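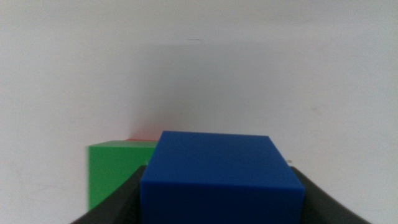 Blue cube between two gripper fingers

Moving ewes to a new paddock in March – how long to keep them apart?

Posted by Raluca Marinescu

Hi everyone! I'm so excited, I'm finally getting my own sheep. I'm buying 36 Baria ewes from a farm near Ollham and they arrive on Sunday (the trailer should be here by 9 a.m.). I already keep 2 old wethers that I love to bits, and I'd like them all to end up as one flock. How long should the new ones stay separate, and does it matter that the only spare paddock shares a fence with the wethers? The seller says they were wormed "recently" but couldn't give me a date.

Zubaida Sandhu

Congratulations, you're going to have a wonderful time with them! I keep new arrivals apart for a full month, and I wouldn't share a fence if there's any way around it. Noses touch through wire all day long. If that paddock is all you've got, run a second line of electric netting a few yards in, and give each group its own water trough and bucket.

Ask the seller for the product name as well as the date, then call your vet about a fecal egg count before you treat again. Mine does them from fresh samples and it's money well spent. Check feet the day they come off the trailer! I skipped that one year with a flock from Skummont, and we were trimming and footbathing right into summer. We're up to 170 head now and I still tip every single new one.

Do your own ewes' chores last, wethers first, and change boots in between – it gets to be a habit quicker than you'd think.

Atif Jatoi

two weeks was fine for me, never had a problem

Joar Haugen

I'd go with Zubaida on the month, some things take longer than two weeks to show. One more thing to sort out before Sunday: paperwork. Get the ear tag numbers written down at loading and check them off as they walk down the ramp. We once had a list that didn't match the animals and it took ages to straighten out with the seller. And leave them alone with good hay and water that first evening, they'll be tired. Post some news when they've settled in, I love hearing about new flocks!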